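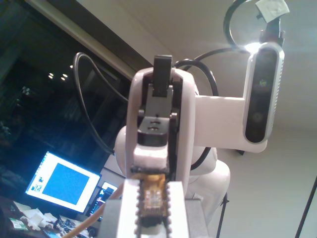 Black fingertips, pale ceiling

Week one of bringing my own lunch. Quick one, got a bus in ten.

So the sums first. I added up June and it was grim. Sandwiches, crisps, the posh flapjack from Udico, a coffee I didn't even like. 2,760 pence in one week. Twenty seven quid sixty! On bread, basically. My mum would be appalled.

Rules are simple. Cook Sunday night, box it up, no buying anything before Friday. Friday is chips.

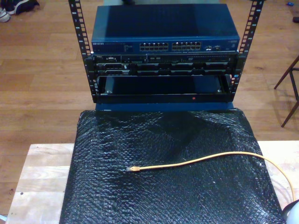

What I made

Lentil thing with carrots. 30 minutes, one pan, did 3 boxes. Bit bland on Monday, better with lime pickle on Tuesday, sick of it by the third go. Also pasta salad, which went claggy. Less mayo next time. Definately less mayo.

Forgot a fork twice. Keep one in the coat now. 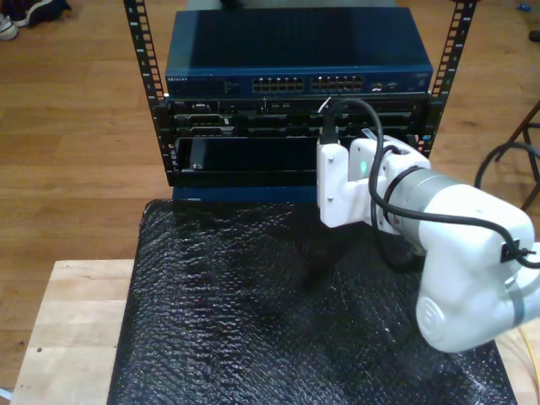
Erora, 27/09/2023

Nearly cracked today. Walked past Tzavaras at noon and the cheese pies were just out, you could smell them from the crossing. Kept going. Ate my lentils on the wall in 15 minutes flat, wind blowing, pigeon far too intersted.

Next week it's soup if I can find a flask that doesn't leak. The old Amow one smells of 2019 and I'm not risking it. Any recipes, stick them in the comments, no celery please. Right, bus.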